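Hem (knitwear)

The hem of a knitted garment is its lower finished edge. On a sweater it keeps the fabric from rolling, sets how the garment sits at the waist or hip, and takes much of the strain when the garment is pulled on. The word is also used for the lower edge of a sleeve, although knitters more often call that a cuff.

Background

Plain knit fabric, known as stockinette or jersey, curls when left alone. The bottom edge rolls toward the front and the sides roll toward the back. The cause is the shape of the stitches, which are not the same on both faces of the fabric. Pressing flattens the curl for a time, but it usually returns with wear. Some designers leave the edge to roll on purpose. Most sweaters have some kind of border.

Types

Ribbing is the most familiar border. It alternates columns of knit and purl stitches, so the fabric draws in and stretches back out. A border of 2 knit stitches followed by 2 purl stitches is written "2x2 rib" and has a strong pull. Single rib is flatter. Ribbing is often worked on smaller needles than the body.

A folded hem is knitted to twice its finished depth, turned to the inside, and either sewn down or joined on the needles. A row of purl stitches on the outside marks the fold. It gives a smooth, heavy edge but can flare if the inner layer is too wide.

Garter and seed stitch borders lie flat without drawing in. They are common on cardigans and on children's clothes. A split hem has an opening at each side seam, and the back is sometimes made longer than the front.
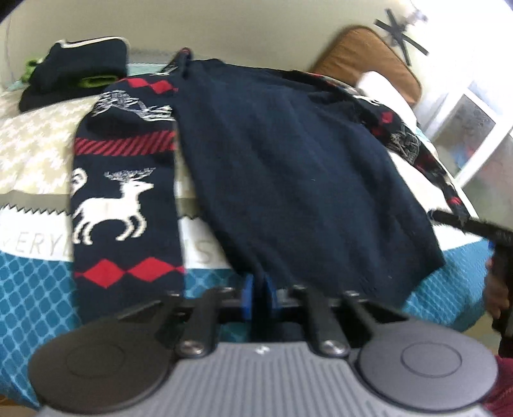
Folded hems have their critics among hand knitters, and Noelia Olmedo wrote that she had given up on them for anything thicker than sport weight, as the doubled fabric stood away from the body and no amount of blocking would settle it. Others get around the bulk by using a thinner yarn in the same color for the inside layer.

Machine production

On flat knitting machines the border is normally the first part made. The machine starts with a few tight rows, sometimes with an elastic thread laid in, and then moves on to the body. In cut-and-sew work the body is cut from a length of knitted cloth, and the border is attached with an overlock or linking machine. Linking joins the pieces loop by loop and leaves a flatter seam, but it is slower and needs a trained operator.

Wear and repair

Common faults are stretching, a broken cast-on edge, and ladders that start from a snagged loop. A stretched wool rib can often be drawn back in by wetting it, pushing the columns together, and letting it dry flat. Cotton recovers poorly. A hand-knitted border that is badly worn may be cut off and knitted again downward from the live stitches. The new rows sit half a stitch out of line with the old ones, a shift that is hard to see in plain knitting but can show in ribs and cables.

See also

Casting on
Cuff
Ribbing
Selvage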